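We use cookies to remember your settings. Accept / Manage

Jillell Gift Reviews: README

4 min read

Hello, and thank you for stopping by! Jillell is a small collection of shopper reviews of presents bought for children, written by the parents, aunts, grandparents and godparents who bought them. It holds 900 reviews of 129 products, all in English, and it goes with the gift guide we have been putting together at Dunura. If you only want to get going, open reviews.csv and skip down to the columns. If you like knowing where things come from (I always do), keep reading.

Last updated February 9, 2021, by Florian Leclerc

Where the reviews came from

The Dunura shop used to send a short note to customers after a purchase, asking how the present went over. People wrote back far more than we ever expected! Some sent one line, and some told us the whole birthday party, cake included. We wrote to everyone whose reply we wanted to keep and asked if we could share it, and only the ones who said yes are in the file. Samuele Caruso looked after all that mail and has the patience of a saint.

A smaller part comes from the old Contreras catalog, which closed its comment pages in October. Those reviews tend to be longer and a good deal grumpier about shipping. You can tell them apart by the source column, and I would suggest looking at the two groups separately before you mix them.

What is in the file

review_id: a plain number, never reused
product_type: one of our own shelf names, see below
source: dunura or contreras
stars: one to five, blank if the buyer gave none
child_age: in years, as the buyer gave it, often blank
occasion: birthday, holiday, no reason, other
text: the review itself, with spelling left alone

We thought hard about the spelling. Jinlong Yin wanted it tidied and I wanted it left, and in the end we left it. A grandmother typing in a hurry sounds like a grandmother typing in a hurry, and I would hate to lose that. The only changes are names, street addresses and phone numbers, which have been swapped for a short tag such as [NAME]. If you spot one we missed, please write to us right away and we will fix it.
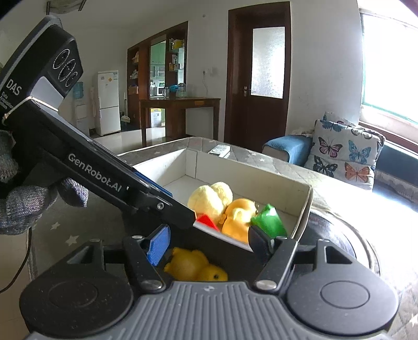 Shelf names gave us more trouble than anything else in the file. Buyers call the same thing a toy, a gift, a stocking stuffer or "that little thing from the window," so we stopped trusting their words and made our own list. Something like the yellow rubber duck in the photo goes under bath toys, even when the review says it was bought to sit on a desk and has never been near a tub. Watches and bracelets share a shelf called wearables, puzzles have their own, and anything with a plug or a battery goes under powered. Two of us picked a shelf for every product, and Évan Aubert settled the ones where we disagreed. He was very fair about it, though I still think the music box belongs with the keepsakes.

Things to be careful about

Please do read this part. The stars run high. Happy people wrote back to us and unhappy people mostly sent the present back, so a four here may be closer to a shrug. Ages are shaky as well: "my little one" turned up in a review of a gift for a teenager. And remember that you are nearly always hearing from the grown-up who paid. What the child thought is a guess, even when it is a loving one.

There are 3 reviews marked with a star of zero. They came over from Contreras that way and I have left them in until we find out what was meant.

I would not use this file to rank shops or makers. There are too few reviews per product for that.

Using it

You are welcome to use the collection for teaching and for research, and we would love to hear what you do with it. Please keep this README with the file. Baptiste Pons has written a small loader called Drasus, in the tools folder, that reads the file and fills the blanks sensibly. Version 2 is the one you want. Version 1 trips over commas inside the review text.

Questions go to the issues page. I answer most of them in the evening, after the dishes.

Comments (3) | Shares (2)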